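Subject: Re: [sim-teleop] Demos by hand or by headset?

> We are about to start recording for a kitchen task and the two
> people who will be doing it disagree. One wants to drive the
> simulated arm with a pair of VR controllers. The other has an old
> leader arm from Vekodeck and says controllers teach the robot to
> wave. Has anybody on the list done both with the same task? Also,
> how many demonstrations before you stopped being embarrassed by
> the policy? We have room in the schedule for 40.

We did both last spring, in the Lumia kitchen, and I have opinions left over.

Your leader-arm person has a point about the waving. With controllers in hand, people forget the arm has a shoulder. They turn their own wrist to wherever they would like the gripper to be, the solver does its best, and the elbow goes on a tour of the room. I have recordings that begin with the operator finding a comfortable way to sit and the arm faithfully learning that too. Trim those. We didn't at first, and the trained policy opened every run with a small stretch.

The first thing I'd settle, before the hardware, is what counts as the start of a demonstration. Ours began whenever the operator pressed record, so some started with the gripper over the counter and some started like this one, fingers at the ceiling and the frying pan waiting off to the side.

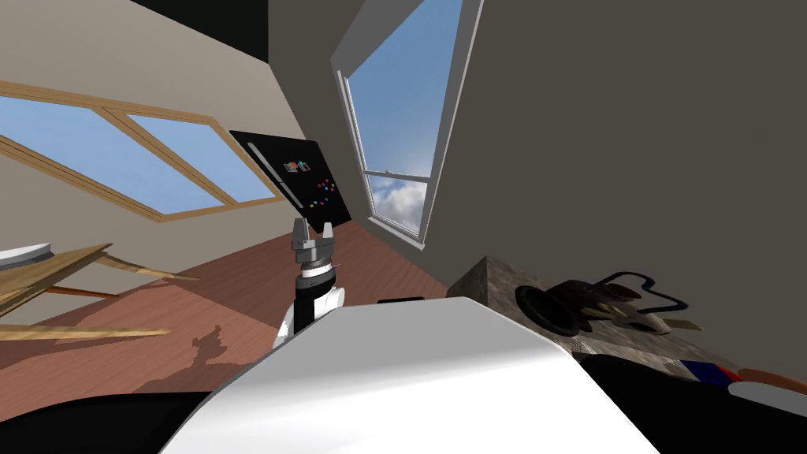 We ended up with a home pose and a rule that recording wouldn't arm itself until both wrists were within a few degrees of it. The operators hated it for an afternoon. After that they stopped noticing, and the training curves got a good deal less interesting to look at, in the way you want.

On the leader arm: it is tiring. Ours is a Zelteck pair with gravity compensation that compensates for most of the gravity. People could do 11 clean takes before they started cutting corners, and you can see it in the data if you plot gripper height against take number, because the approach gets lower and lazier until somebody clips the edge of the counter. With controllers they lasted much longer, but a larger share of takes had to go in the bin. I would call it a draw on usable minutes and give the leader arm the win on how the motion looks.

Where the leader arm won outright was close work. Anything with thin handles, or several objects sharing a small patch of space, went badly with controllers. You have no sense of depth worth the name in the headset view, so you creep forward, stop, creep, stop, and the policy learns to creep and stop, forever, in places where there is nothing to stop for. The wrist camera helps only if the operator learns to read it, and that takes a few days of looking at things from underneath, at angles no cook has ever chosen. 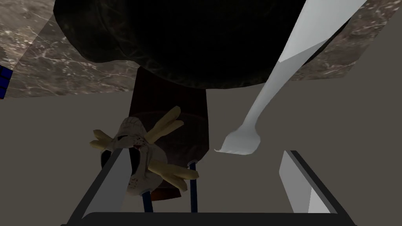 I'd put the wrist view in a corner of the headset from the first session, even if they complain that it makes them seasick. If the policy is going to be trained on that camera, the person demonstrating should be able to do the job with it. A cheap check is to turn off the main view and ask for one pick. If they can't do it, the demonstration probably relied on something the policy won't get to see, and no amount of extra data will make up the difference.

As for how many: 40 will get you something that goes to the right neighborhood and closes its fingers with confidence. We were embarrassed at 40. We had 351 when we stopped, and I suspect a third of those did nothing except make the progress spreadsheet look healthy. The most useful batch was 7 takes where the operator was told to miss the handle on purpose and recover. Before those went in, a missed grasp meant the arm carried nothing across the kitchen and set it down very gently.

Two smaller things. Log the operator for each take, even as a letter. We didn't, and then spent a week guessing who was the left-hander. And if you use the Pongsiri recorder, check that it stores the commanded gripper width as well as the measured one. Ours stored measured only, so every firm squeeze on an object went into the data as a polite touch at exactly the object's width. The policy was polite too, and dropped things.

If both people are staying on the project, I'd let them each record half and train on the mix, with the home pose rule for both. It won't settle the argument. I can send our arming script if you want it, though it's ugly and assumes two arms.

Which simulator are you on, and does it let you move the start positions of the objects between takes without reloading the room? Ours didn't, and our operators got very good at one particular arrangement.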